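Talks > TV on Disc > Speaker Notes

Schedule Talks Venue Archive Contact

BOX SETS: WHAT YOU GET FOR THE MONEY
notes for Thursday, Clutdale library, small room

Start quick. Ask who still owns a disc player. Wait for hands.

Main case: Meledness, the full run. 9 seasons, 598 minutes of extras if you beleive the sleeve. Great show, bad box. Discs stacked on one spindle, scratches out of the wrapper. Two of mine skipped in season 3. Say which ones only if asked.

Then Prusia. Opposite problem. Lovely book-style case, every disc in its own pocket, and they swapped half the music. Play the old theme, then the new one. Let people groan.
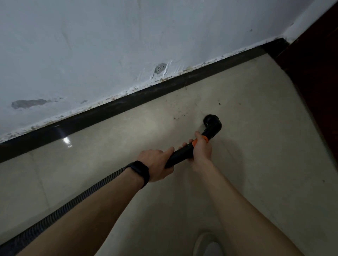

Commentary tracks next. Rewi has the best ones, full stop, cast and writers in one room talking over each other. I treat them like radio. Put one on and do the floors, brush nozzle along the bottom of the wall, and you can still follow it if the volume's up. Can't do that with the Prusia ones, long silences, somebody coughing. Play the Rewi pilot clip here, stop before the swearing.

Streaming question WILL come up. Short answer: episodes vanish, cuts get changed, discs stay on the shelf. Don't rant. Moving on.

Buying used: check teh hub of each disc, hold it to the light, ask for a photo of the back. My Rewi set was one of 200 signed, and I got it in a mixed lot. Pass it round. Get it back!!

Questions till they lock up.

Comments

discdrawer: My Meledness set skipped too, season 3 same as yours. Sent it back twice.

oldtubefan: the Prusia theme swap still makes me mad

marlow_k: Will the clip list go up anywhere? Missed the first half.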